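Reading Room > Comics > Interviews

The Long Summer of "Mirstead"

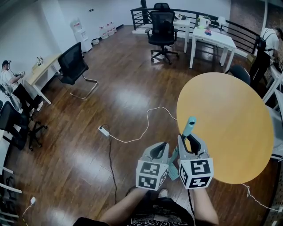

Issue 50

The cartoonist Ahn draws standing up, at a drafting table by the kitchen window, and starts before six in the morning. By the time I called, at ten, there were two finished pages drying on the radiator and a third that was giving her trouble.

"It's the bus page," she said. "I've drawn that bus so many times I could drive it."

The bus is the one that carries Jory, the 16-year-old at the center of "Mirstead," back to the seaside town where his father disappeared. It's her first full-length graphic novel, it runs to 471 pages, and I read it in two sittings, which I don't recommend if you have anything to do the next day. (The bus page is for the sequel. Yes, there's a sequel! She let that slip in the first five minutes and then laughed at herself.)

If you followed "Stelcombe," her webcomic about a boarding house full of retired sailors, you'll know how good she is at rooms. Every kitchen in that strip had its own mood. "Mirstead" goes outdoors, into dunes and parking lots and a closed-up arcade, and I wondered whether she'd miss the walls.

"I was terrified," she said. "A room tells you where to put people. On a beach they can stand anywhere, so you have to know what they want from each other. I threw out the first 100 pages because Jory and his aunt were just standing around in nice weather."

The aunt is my favorite character in the book. She runs the laundromat, she lies constantly, and she loves this boy so much that she can hardly look at him. There's a chapter, late on, where the two of them fold sheets for 12 pages without a word, and I had to put the book down and walk around the block.

Ahn wrote dialogue for that chapter and took it out again. "It was pretty good dialogue, too. But my editor at Prendo covered the balloons with sticky notes and handed it back to me, and I could see she was right. I was annoyed for a week."

Prendo is a small press, and the book shows the kind of care small presses take. The color is limited to gray, rust and a watery green that turns up only when the father is being remembered. I didn't notice that until my second time through, and then of course I had to go back and check every page.

"The green was a mistake at first," she said. "I had a bottle of ink that had gone off. I used it for a test and it looked like something seen through a window with salt on it. Then I had to learn how to mix it on purpose, and that took most of July."

We talked for a while about endings. Without giving it away, "Mirstead" doesn't solve the disappearance, and some of her early readers wanted it to. She got 639 messages after she posted the first chapter online, and plenty of them came with theories. She read them all.

"A few were better than mine," she said. "One person thought the aunt was the father's twin, and I was so jealous. But Jory doesn't find out, so I didn't feel I should get to either."

And the sequel? She'd only say that it's set in winter, that the arcade reopens, and that the dog lives. Then the kettle went, and she wanted to get back to her bus.

"Mirstead" is out now in paperback from Prendo.

Contact the editors | © Reading Room | Back to top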